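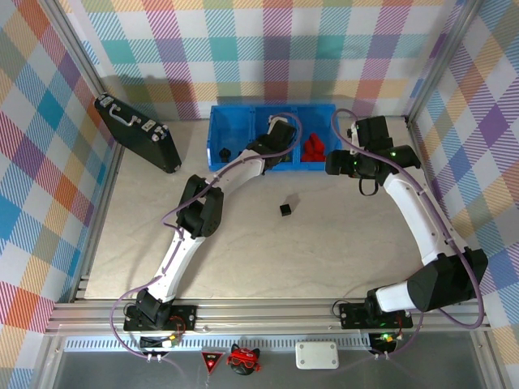

Wititz peel-and-stick wallpaper, 13 months on

Posted by Sadia Marwat, 12 Sep 2018

Quick one, lunch break. Did the whole spare room in this stuff last year, 8 rolls, pattern matching was a pain but doable. Two people for the first strip, trust me.

Good: color hasn't faded even by the window. Wipes clean with a damp cloth. Came off the light switch wall in one peel when I messed up the cut.

Bad: seams lift near the radiator — had to glue two of them. Rolls run a bit short so order an extra. Instructions are tiny and definately not written by anyone who's hung paper.

Would buy again for a small room. Not a bathroom. Doing the hallway in October, plain this time.

4 out of 5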